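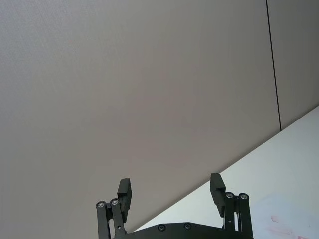 Minimum reserve requirement

Last updated: 25 July 2023

A minimum reserve requirement is a rule by which a central bank obliges commercial banks to keep a part of their customer deposits as reserves. The reserves are usually held in an account at the central bank, and in some countries cash in the bank's own vaults is also counted.

Calculation

The requirement is given as a ratio of the reserve base. If the ratio is 2 percent, a bank must hold 2 units of currency for each 100 units of deposits that are included in the base. Long-term deposits often have a lower ratio, or a ratio of zero. Debts to other banks under the same rule are commonly left out of the base.

Maintenance period

In many systems the bank has to meet the requirement as an average over a maintenance period, and on a single day its balance may be lower. A bank which does not reach the average can be charged a penalty rate of interest.

Use in monetary policy

A higher ratio reduces the money that banks can freely use, and it may slow down lending. Changes of the ratio are rare in countries where the central bank works mainly through its interest rates. Some central banks pay interest on required reserves, so that the rule has less effect on the costs of banks.

See also: Deposit facility; Interbank market; Open market operations

Shares: 17 | Comments: 2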